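Laundry people wanted: help us find out if a machine can fold your jeans

I'm looking for people who fold laundry. At home, in a hotel basement, behind the counter of a clothing store, I don't mind which. If you have strong feelings about how a pair of jeans should look when it goes on the shelf, even better!

I run the folding side of the Farah project in Wesach. We have a two-armed robot called Junus, a wooden table, and more denim than I ever planned to own. The question we're working on is a simple one to ask: can a machine do ordinary household and store chores yet, at a standard that a regular person would accept? My answer this summer is "sort of, slowly, on a good day." I'd like a better answer than that, and I need other people's hands and other people's opinions to get it.

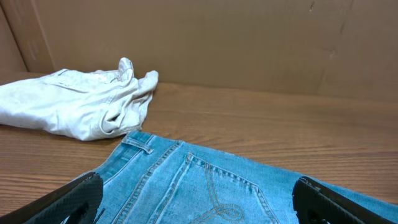

Page last changed: July 8, 2019

What's new since the June version: evening sessions have been added, the pay section is rewritten (thanks to everyone who wrote in to say it was confusing), and we no longer need people to bring their own laundry. Please don't bring your own laundry.

Why pants? People always ask me this. Towels are what everybody in this field starts with, and towels are lovely – flat, square, the same on both sides. Then you go to pants and everything gets harder at once. There's a waistband that's stiff and legs that aren't. Pockets grab at things. A seam feels like an edge to a gripper, and an edge feels like a seam. White jeans dumped in a heap don't tell you much about where the legs went, and a person just picks the thing up and gives it a shake. I've tried to write down what a person does in that shake and I've filled most of a notebook.

So we have two kinds of spot open, and you can apply for one or both.

Folders. You come in for a session, stand at a table, and fold pants the way you normally would. We give you light denim, dark denim, white jeans, khakis and a few odd pairs with stretchy waists. Some start out flat and some start out in a heap. We film your hands from overhead and that's what Junus learns from. After the first half of the session I'll ask you to do the second half with two pairs of kitchen tongs, one in each hand. It's a lot closer to what the robot is working with, and it's also the part people laugh at the most. You'll be bad at it. I'm bad at it and I've done it for a year.

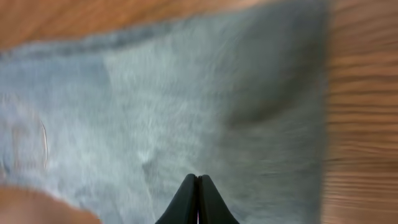

Junus at work, fingers together over the blue-gray cloth.

Judges. You sit down with a stack of folded pants and score each pair. Would you put it in a drawer? Would you put it on a store shelf? Would you quietly refold it when the other person in the house wasn't looking? Half the stack was folded by people and half by the robot, and we don't tell you which is which until you're done. If you've worked retail I especially want you in this group. Store folders are ruthless and we need ruthless.

We're aiming for 1,500 folds from people by the end of the project and we have 900 so far. The remaining ones are what this call is for. I'd like as many of them as possible to come from people who aren't grad students, as grad students (I say this with love) mostly roll things up and stuff them in a bag.

Who can take part:

You're 18 or older.
You can stand for most of a session, or sit if you prefer. The table height adjusts, so just tell me ahead of time.
You fold laundry at least now and then. No special skill needed.
Left-handed people, please write! We have hardly any of you.
You're OK with having your hands and forearms filmed. Faces aren't recorded.

You don't need to know a thing about robots. If you do happen to work with them, that's fine too, but I'd ask you to sign up as a judge only.

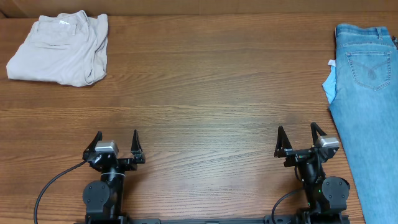
I should say a bit about how the sessions run, as the last version of this page left people guessing. A session is 2 hours long with a break in the middle. There's coffee, there's tea, and there are cookies if I remember to buy them. You'll do a short practice round first and you can ask me anything you like during it. Once we start filming I'll mostly keep my mouth shut, which people who know me find hard to believe. If you make a mess of a pair, leave it and go on to the next one, or pick it up and start over, whichever you'd do at home. Please don't fold more carefully for the camera. I want the Sunday night version of you, with the TV on.

Does Junus run while you're there? Usually, yes, at the end. I like people to see it. Be warned that it's slow. It'll go down, close its fingers, come up, find that it missed, and go back down again, and you'll want to reach in and do it yourself. (Please don't reach in.) Sometimes it gets a really nice fold in the legs and everybody in the room cheers, and then it lets go of the waistband and the whole thing slides open again.

About the pay. Folders and judges both get a flat payment for each session, by gift card or check, your choice. You're paid for the full session even if you stop early, and you don't have to tell me why. I'll send the exact amount along with the consent form before you commit to anything. We don't cover travel, sorry, but parking behind the Druster building is free after five.

There is also one part-time job going, and it's a real job with a real contract. I need a session assistant for the fall. You'd set up the table, sort and reset the clothes between rounds, label the video afterward, and keep the wash going. There's a lot of wash. We've budgeted for 1,000 clips to be labeled by hand, and a clip can be as short as one grab at a pocket corner, so this suits somebody patient who likes small details. 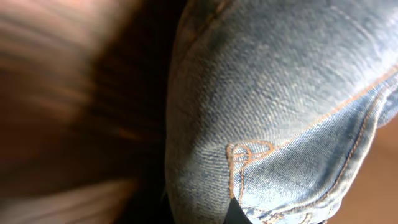
Farah Project, Household Tasks Group, Druster Lab, Wesach

If that job sounds like you, send a resume and a few lines on what you find annoying about laundry. I mean it about the few lines. The last person who held this job wrote me a whole page about fitted sheets and got hired the same week. Training in the labeling software is included. Hours are flexible outside of sessions, though I do need you there for the evening ones.

For the participant spots, no resume needed. Write to the project office with your name, whether you want to fold, judge or do both, which hand you favor, and whether daytime or evening works better. Tell me too if you fold for a living or have in the past. I answer everything myself, so give me a few days.

One last practical thing: the entrance is on the side of the building, by the loading door. Ring the bell marked Farah and wait a minute – I'm usually at the far end with my arms full of pants.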